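Sweaters on the Bed: Folding Knits So They Keep Their Shape

Posted January 10, 2021

I have come around to folding all my knits on the bed, and I am never going back to the kitchen table! There's so much more room, a big sweater can spread out in every direction, and you don't have to wipe anything down first. Make the bed, pull the sheet fairly tight, and dump the whole pile at the pillow end so you can take them one at a time.

Start by finding the ribbing. Cuffs, hem and neckband are the firmest parts of most sweaters, so if a piece comes out of the basket in a heap, look for the ribs and work outward from there.

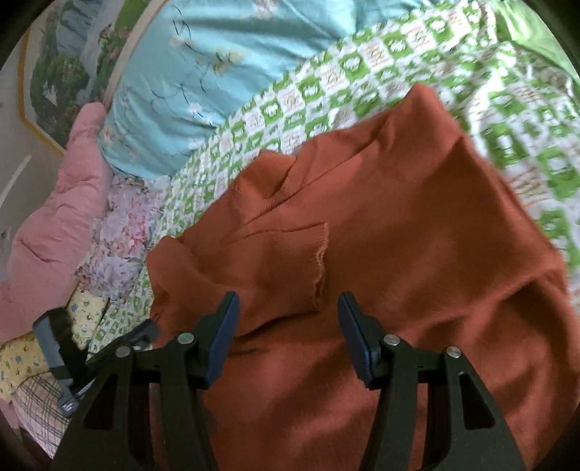
Photo: Orestis Tzanetos

A fuzzy orange knit like this one shows every crease, which makes it great to practice on. Tug out any ribbing that has tucked under itself, then smooth the big flat panels with your palms. Go with the ribs, never across them. If you come across a frayed edge, stop and put the piece in the mending pile before you do anything else (I keep mine in an old Prukar biscuit tin by the door). Don't snip at loose yarn! Pull the end through to the inside with a crochet hook and deal with it when the light is good.

Once it's flat, fold the sides in to the middle, lay the sleeves straight down, and fold the bottom up in thirds. My shelves are narrow, so I go one fold further and stand them on edge, spine up. Thirteen fit across the top shelf that way and I can see every color.

A few extras that have served me well:

Wash before you store. Moths love a collar that's been worn "only once or twice."

Never hang a heavy knit. If you must, fold it over the bar of the hanger with tissue underneath.

Skip the plastic bags. An old cotton pillowcase breathes and costs nothing.

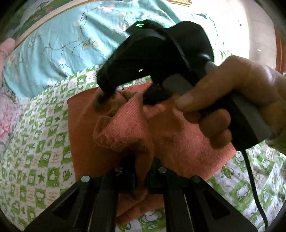 Filed under: Closets & Laundry

Bunched fabric is the thing to watch for with ribbed knits. When a fold stands up in the middle, don't press it down where it is, or you'll set wrinkles into it. Lift the gathered part, let the weight of the cloth open it, and lay it back down a little farther over. Edges that like to curl into a roll can be coaxed flat with your fingertips, and a folded towel on top overnight does the rest.

For pieces that are past wearing, keep the good panels. Old ribbing makes wonderful draft stoppers, and I lined two drawers in the Brirstead house with felted sleeves. They're still going strong.

I do the whole closet again in March, when the heavy things go up high and the cotton comes down. Put on some music and give yourself an afternoon!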